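The Modwood people had the long table by the window, and they had it every night, and my chairs went up and down the stairs because of it.

I should say that I liked the old arrangement. The shop in Brorurholm was a place where you paid your dues, swept up after yourself and glued things. Then the arms came. My neighbor, who had talked me into joining in the first place, was in on it from the start. She called it a home build that had outgrown the home.

"It's going to put together a music box," she said.

"Why?"

"So that we don't have to."

"Has somebody been making you put together music boxes?"

She went back to her laptop.

I've worked with machines. I spent 14 years at Hallar, on the floor, next to a press that did one thing and did it all day, and I never heard anyone say that press was learning. When it was wrong, you got out a wrench. These two were wrong in a different way every night, and everyone around the table was delighted. They wrote it down. They had a log with a page for each session, and the word "promising" was on most of the pages I looked at.

The ring was the part that mattered that month. It was green plastic with a big hole in the middle and small holes around it, printed at the shop, and it was supposed to end up on top of the drum, screws through the small holes, everything lined up. A child could do it. I said so, and the student who did the wiring told me that a child was a very high bar. I thought about that on the drive home, and it annoyed me more the closer I got to my own street.

I started staying late. I told my wife it was the chairs. One of them did have a bad leg, and I did have it in clamps, but a clamped chair doesn't need company. I sat on a bucket with my coffee and watched the arms go out over the table and stop, and come back, and go out again. My neighbor had put up a paper cup for bets. The bet was whether the ring would be lifted clear of the wood before closing. I put in two dollars against, every time, and by the end of summer I had made 32 dollars and was not well liked.

"You could try wanting it to work," she said.

"Would that help?"

"It would help me."

The night I keep going back to, they had new fingertips on. The student had a theory about ribs. Soft ribs would give a little where hard plastic skated off, he said, and he held one out for me to squeeze. I squeezed it. It felt like a pencil eraser. I said it felt like a pencil eraser, and he wrote that down too.

They cleared a patch in the middle, which in that crowd meant pushing things to one side. The toy bricks stayed where they were. So did the blue rotary tool, which I had asked twice to have put back on its hook. 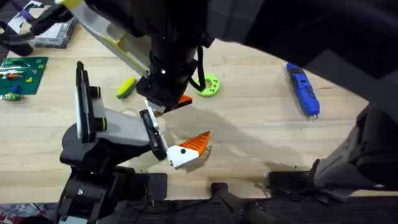
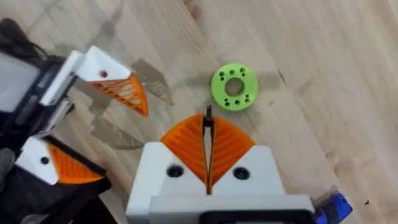
*The green ring on the table. Log page for September 6, 2022.*

What the log says for that session is "ring, new tips, promising." I can tell you what I saw, and you can make of it what you like.

It got late. The man who builds kayaks had gone, and the woman with the loom had gone, and my neighbor was on the phone out on the steps, arguing with Hofstetter, where she'd ordered a motor that had been on its way since February. The student was under the table with a flashlight in his mouth. So I was the one looking.

One of the arms came down over the ring and closed. I have seen that a lot. What usually happened next was that the ring shot off across the boards and somebody said "ooh." This time the ring tipped up on its edge, slowly, and stood there, and then there was air under it. I could see the grain of the table underneath, and the shadow had come loose from the thing that made it.

I didn't say anything. I had two dollars in the cup.

It hung there for as long as it takes to read this sentence, and then it dropped, rolled a little way and lay down flat.

"Anything?" the student said around the flashlight.

I had every reason to tell him. He was twenty-some years old and lying in sawdust. I also had my reasons for thinking it was luck. The table isn't level, I know that because I've cursed it for years, and if you grab at a thing enough times on a slope you'll sooner or later catch it on the way by. A press that stamps one good part in a thousand is a broken press. That's what I'd have told him if he had asked what I thought. He had only asked if there was anything.

"It moved," I said.

"Moved how?"

"Up," I said. "Then down."

He came out so fast he hit his head. He wanted to know how high, which finger had it, whether it slipped or was let go. I told him he was asking the wrong man. He asked me anyway, and then he called her in off the steps and asked me all over again with her standing there holding the phone, and I could hear a small voice in it still saying the motor had left the warehouse.

She looked at me for a while.

"You're sure," she said.

"I'm sure it was up. I'm not sure that thing did it on purpose."

"Nobody's asking for on purpose."

They ran it until the lights went off at closing and it didn't do it again. I got my two dollars back out of the cup, because a thing that only one man saw doesn't pay out, and she was firm about that, even though it went against her. I took my chair out of the clamps and the leg was still bad.

The next night I came in and sat on the bucket. She held out the cup, and I told her I was only there about the leg.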